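Rundell two-arm bench kit, reviewed by Carol Mottram

I bought the Rundell kit in October to teach simple two-handed jobs to the people who come to my evening class. It cost $3,457 with the second arm. The one-arm version is $2,887, and I would skip it. Most of what I wanted to try needs one hand to hold and the other to do the work.

Setup took me most of a Thursday. The arms went on without trouble, but the cables are stiff and want to sit in an arc over each wrist. 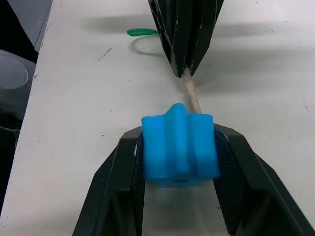 Can the fingers be replaced without sending the arm back?
Two screws hold each finger, and a spare pair costs $438 from Bromitz, the only seller I found. I think that is too much.

Grip is the best part of the kit. Small blocks and thin sticks both hold well once you set the closing force low. The default setting is too strong for anything soft, so change it first.

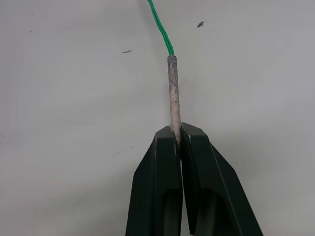 HANDLING AND ACCURACY

I ran the same pass from one hand to the other 10 times with the Isska software that comes in the box. It missed twice, both times on the turn. Slowing the wrist down fixed it.

The camera view at the wrist is clear enough to line up by eye. The fingers take up a lot of it, though, and you have to learn where the tips are when an object hides them.
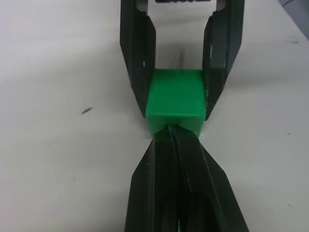 You also have to run the calibration again if either arm gets bumped. It takes a few minutes and the manual explains it badly. Dzene, who make a similar kit, have a better guide on their site, and most of it applies here too.

Table space is the other thing to plan for. My two tabletops pushed together give the arms enough reach, with foam cubes in the middle and the laptop and boxes kept along the far edge. I would not go any smaller. Support answered my one email the next morning. 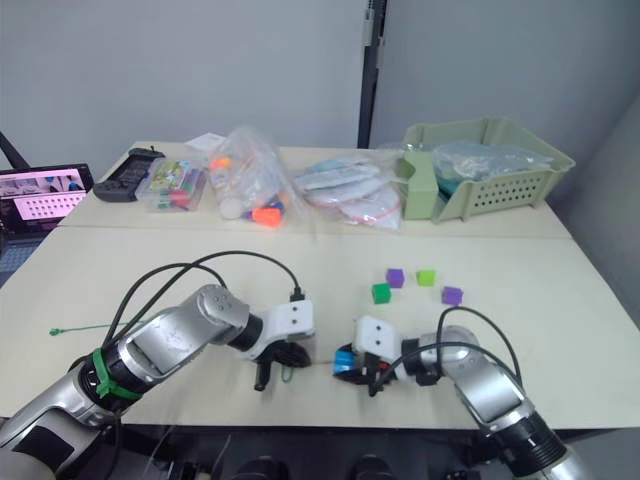

Noise is low enough to talk over. The fans run all the time, but the motors only whine on fast moves. I would like the cables to be shorter, as each one loops up over its arm before it gets to the white gripper housing. Four stars from me, and it would be five with cheaper fingers.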